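Home | Robotics | Incidents | Index

Seltomance grasp fault

The Seltomance grasp fault was an error in table-clearing software from Zimska. The program logged a grasp as complete once its fingers closed, whether or not they held anything.

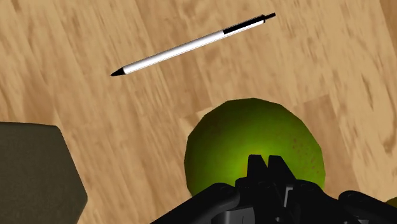
Zimska called the fault minor, a claim its own simulated trials hardly support. Round items gave the most doubtful logs – a green fruit at the fingertips, with a pen lying beyond it, could be scored before any lift.
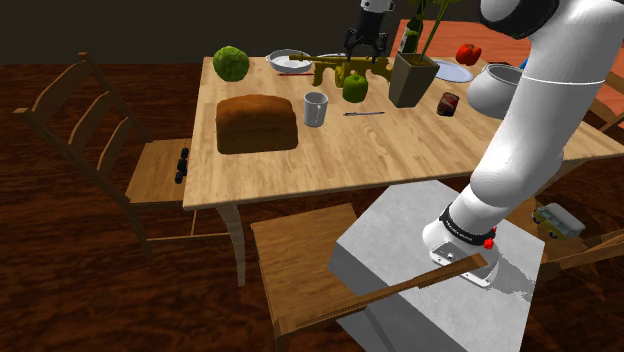 Khang Triệu, contributing editor
April 24, 2022

A February patch added a force check. Whether it works on real hardware is unproven.
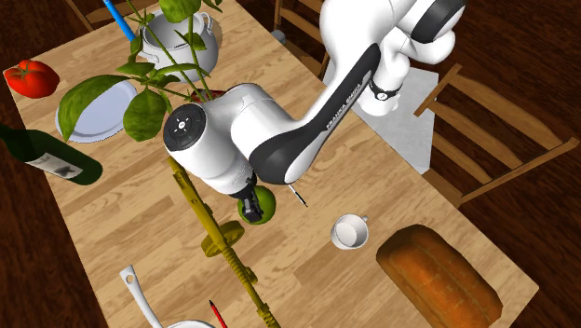 Gripper at a green fruit, simulated table.

Related
Mofokeng gripper recall
Brelemon stop-button dispute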